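Skeptics wanted: student kitchen robot project, fall term

The Isero project at Drercombe is taking applications for its next student team. Our task sounds small: get a two-armed robot to deal with the dishes at an ordinary sink. We have read plenty of claims about household robots and believe few of them, our own early ones included. If you feel the same way, keep reading. 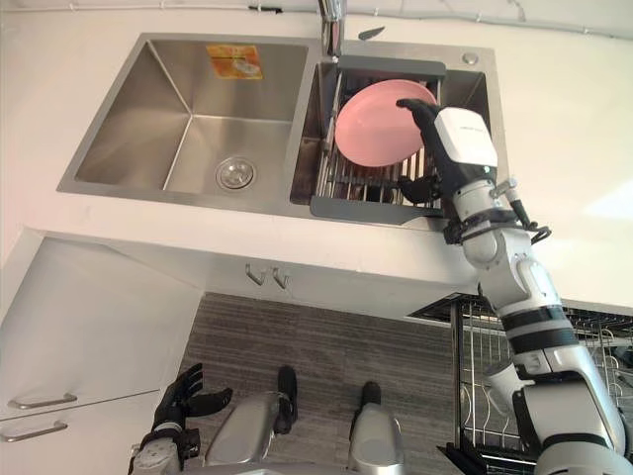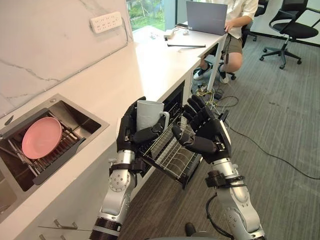
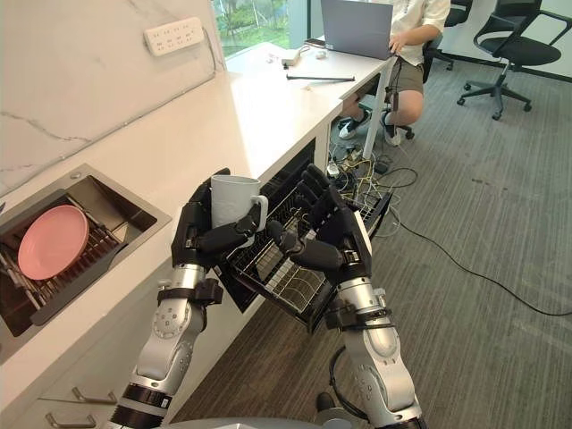 Plate and mug handling at the sink and pull-out rack, Isero project.

What you would do

Run trials, log every failed grasp and argue about what counts as a success. Last term's log has 729 entries. Plenty of them are dull, and you will read them anyway. You will also write some code, rewrite other people's code and wash cups by hand.

What we ask

You should be enrolled at Drercombe, in any major. Basic Python helps. Patience helps more. Please don't apply if you mainly want a clip for your profile; one good grab is not a result, and we won't present it as one.

Time and credit

Two sessions a week, 3 hours each, in the Park building. Sessions start at 4 p.m. and tend to run over. The project carries course credit but no pay. At the end of term we show our work at the Mivska student meet, bad runs included.

How to apply

Send one page, no résumé, describing a machine or program that was supposed to work and didn't, and how you found out. We had 29 applications last time and can take 3 new people. Applications close September 30. Drop your page in the Isero mailbox, Park building, ground floor.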